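About Watwood
Edge-glued hardwood panels, made to size
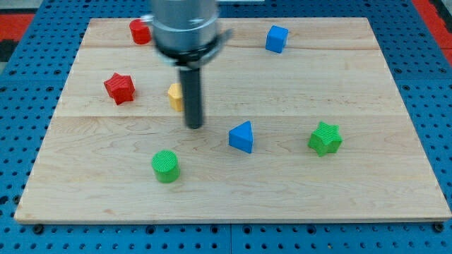

Watwood makes solid hardwood panels for furniture shops, cabinet makers and stair builders. We do not make finished furniture and we do not sell to the public by the single board. Orders start at 15 panels of one species and thickness. Mixed widths and lengths within an order are fine.

What we make

Our standard species are hard maple, white oak, ash and cherry. Walnut is available on request, with a longer lead time. Panels are glued up from full-length staves unless the order calls for finger-jointed stock, which we keep on a separate price list. Stave width varies within a panel. Customers who need a fixed stave width should say so when asking for a quote, as it changes the yield and therefore the price.

Panels leave us sanded on both faces and trimmed square. Edges are sawn, not profiled. We can supply panels oversize for shops that prefer to do their own final trimming after the wood has settled in their building.

Moisture and storage

Most problems with solid panels come down to moisture. We buy lumber kiln-dried and rest it in our own conditioning room before it is cut. Each pack is checked with a pin meter on arrival and again before glue-up, and packs that read high go back to the room. The two sets of readings are kept with the job record.

After pressing, panels are stacked on stickers so that both faces can give off moisture at the same rate. They are not sanded the same day. Glue lines that are sanded too early can sink as the water in the adhesive leaves the wood, and the result shows up under a clear finish weeks later.

We ask customers to store panels flat, off the floor and wrapped until needed. A panel leaned against a wall with one face open to a heater will cup. We will talk through a cupped panel with anyone, but we replace only those that were out of flat when they left our dock.

Adhesives and testing

We use two adhesives. The general-purpose line is a water-resistant PVA for interior work. The second is a heat-resistant type used for kitchen tops and for parts that will be veneered in a hot press. Neither is suitable for permanent outdoor use, and we turn down outdoor work for that reason.

Offcuts from each press run are broken by hand and the failure is inspected. A break in the wood passes. A break along the glue line holds the whole run until the cause is found, which in our experience is usually a dull knife or a cold stack of lumber.

Software and suppliers

Orders are tracked in Hiveo, which prints a label for every panel with the job number, species and pack number. Please keep the label on until the panel is cut. Without it we can't trace the lumber, and claims take much longer to settle.

Sanding belts and press parts come through Fliltine. Freight outside our own delivery area is handled by Escobar, on pallets with corner boards and a top cover. Inspect the cover before signing. Damage noted on the delivery slip is dealt with the same week. Damage reported later has to go through the carrier's own claims process.

Capacity

The current press line went in two winters ago and replaced a set of clamp racks, one of which is still used for wide tops. In February, normally our slowest month, the shop shipped 2666 panels across 141 orders. Lead time for standard species is quoted with each order and holds once the drawing is approved. Changes to thickness after approval restart the clock. Changes to length usually don't, if they reach us before trimming.

Waste

Short offcuts are sorted by species and sold in bins to turners and schools. Clean dust and shavings go to the boiler that heats the conditioning room and the office. Glue-contaminated waste is kept apart and hauled off.

Quotes and visits

Send a cut list with species, thickness, length, width, grain direction and quantity. State which face will be seen, if only one will. Drawings are useful for stair parts and not needed for plain rectangles. Trade customers may visit by appointment, mornings only. The loading dock closes at 3:30 p.m., and trucks arriving after that are unloaded the next working day.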